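Home | News | Projects | Get involved | Contact

Saved lids, shared fruit: Distgate box swap returns this December
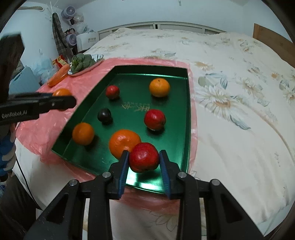 Oranges, red apples and a plum in a shiny green box lid.

The Distgate box swap is back, and we can't wait! Households are invited to bring along sturdy gift boxes and lids, fill them with fresh fruit and pass them on to a neighbour. Last winter 914 trays went out across Distgate and Patico, four times as many as the year before.

"A good lid is far too nice to throw away," said organiser Farah Chong. "Pop in a few oranges and apples, add a plum if you've got one, and it looks lovely on any table."

Trays can be dropped off at Jacobs Hall from 7 in the morning. Fruit should be whole and unpeeled. Spare lids are welcome too, any colour.

We use cookies to improve your visit. Accept | Manage settings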